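Clivness Help – Travel and Documents

How do you keep paper documents dry and in order on a long bus trip?

Asked by Nadège Riviere on July 26, 2025
196 views, 2 answers

Hello everybody. In August I will move from Grivasine to another city for my studies, and I go by bus. The trip takes 18 hours with two changes, and at the second change we must wait outside. I have to carry my diploma, the birth certificate, the rental contract and nine pages of translations with stamps. The school wants to see the originals, so a scan is not enough for them.

Last year my papers were in a cardboard folder in my backpack and a bottle of juice opened on them. The stamps became pink clouds and I paid for all the translations again. I don't want to live this a second time.

I am thinking about a clear zipper pouch, the kind with a colored zipper and a slider. My questions are: is it good enough against rain? Must I put everything in one pouch, or divide? And do I fold the diploma or is it very bad to fold it?
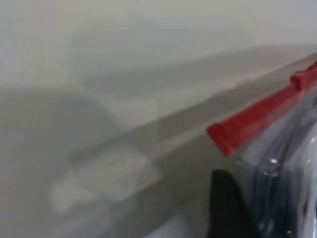 Maxence Masson answered:

A zipper pouch is fine for what you describe, but please do not think of it as waterproof. With most sliders there is a very small opening where the slider stops, and water can find it if the pouch lies in a puddle. For rain on a backpack it is enough. For a bottle that opens inside the backpack, put the bottle in the outside pocket, this is more important than the pouch.

I would divide the papers. In the first pouch go the things you must show on the road: ticket, ID, address of the place where you sleep. In the second go the originals, and this one you don't open before you arrive. I did it like this when I moved to Werus and I was never nervous at the counter.

Do not fold the diploma. Buy a pouch a little bigger than the page and put a piece of stiff cardboard behind. If your diploma is a strange size, a tube is possible, but then it wants to roll itself again each time you show it.

One more thing about the stamps. Some ink sticks to plastic when the bag is warm for many hours. Put a clean sheet of paper between each stamped page and the plastic. Baking paper also works, I tried.

You can test the pouch at home before the trip. Put a dry tissue inside, close it, hold it under the tap for a short moment with the zipper up, dry the outside and look at the tissue.
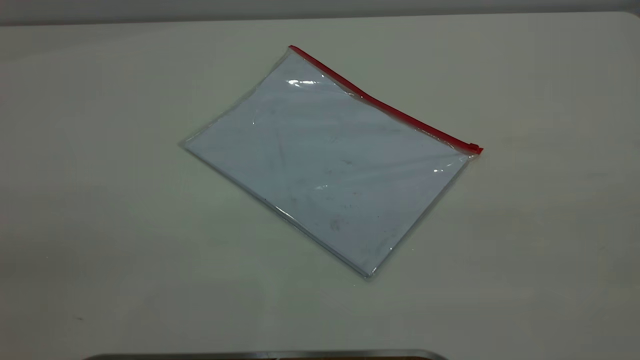
Thank you Maxence, wrote Nadège, the sheet between the pages is a thing I did not think of. Do you write something on the pouch, or is it better that people don't know what is inside?

Maxence Masson replied:

I put only my phone number, on a small paper inside – no name of the school and no address.

Chaimongkol answered:

just scan everything and send it to your own email. also photos on the phone. if you lose the paper at least you have the numbers. and keep the bag under your jacket when you sleep, not in the luggage under the bus

Was this page helpful? Yes / No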